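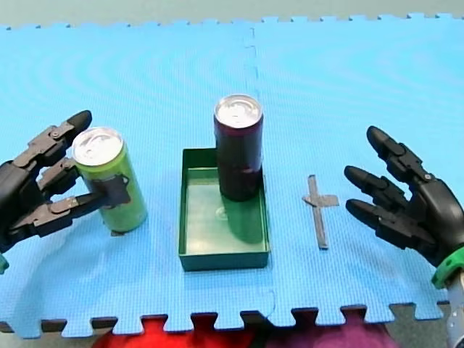
Photo: Jade Fehr

Wednesday, late afternoon. Finally got the turf rig going again after lunch, so I'm writing this up while it's all still in my head. The question from Hidetdale was whether the worn match balls come off the surface any slower than the new ones, and I've now run 10 drops on each at the usual height. Trevor helped with the first lot (thank you, Trevor!) and then had to run off to goalkeeper training.

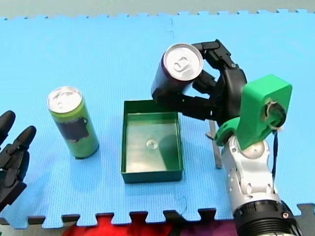
The old balls held up far better than I'd expected, apart from one that went soft by the fourth drop and really ought to be retired. I pumped it back up, let it sit for 15 minutes, and it had dropped again, so I've put tape on it and left it by the door. Please don't take it to Hutberg on the bus!

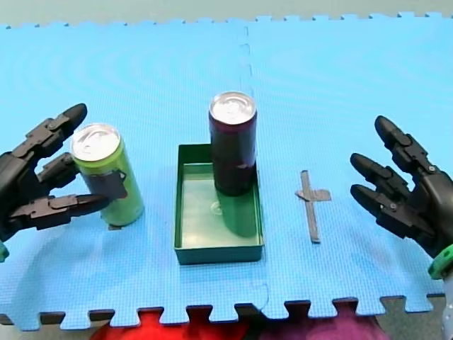

Rebound numbers are in the shared sheet, starting at row 897. I know the row labels are a mess, I'll tidy them when the Zarkar balls come in and we have the whole set to compare. Still to do: repeat the wet turf runs, and ask the club if they'd lend us a ball that's had a full season of kicking, as ours have mostly been dropped on the floor by me.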